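Analyn Javier talks cold storage, goat stew and why she quit the city
10/04/2024

Caught Analyn Javier between deliveries. She runs a small butcher counter in Tundcombe, open six years, and she does not sit down. So we talked standing up, her wiping the scale.

"I was in an office before. Insurance. I hated the carpet," she says. Her first teacher was Snežana Vidmar, who had the shop over on Sepúlveda and let her sweep for a month before she touched a knife. "Snežana said watch my hands, dont talk. So I watched."

What sells? Pork, mostly. Goat on weekends, when people drive in from Brisum - one family takes 15 pounds at a time for a stew. She orders on Mondays from Omano and argues about the price every time. Last August the big cooler quit overnight and she lost nearly 275 dollars of stock. "I cried in the parking lot. Then I called the repair guy, then I cried again."

She bought a second thermometer that week. Checks both at opening, at lunch, at close. Writes it in a notebook with a pen on a string.

People ask her about keeping meat at home more then they ask about cooking it. Her rules are short. Bottom shelf. Lid on. Cook it in a day or two or freeze it flat. "They leave it in the bag on top of the lettuce," she says. "Please don't."

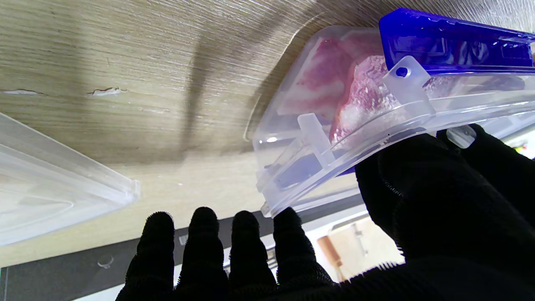 How should you thaw a frozen chop?
In the fridge overnight, on a plate, with plenty of room around it.

She's thinking about a sausage class after the holidays, 10 people max, if the back room gets a new sink. The landlord says soon. "He said soon in the spring," she says, and goes to get the door.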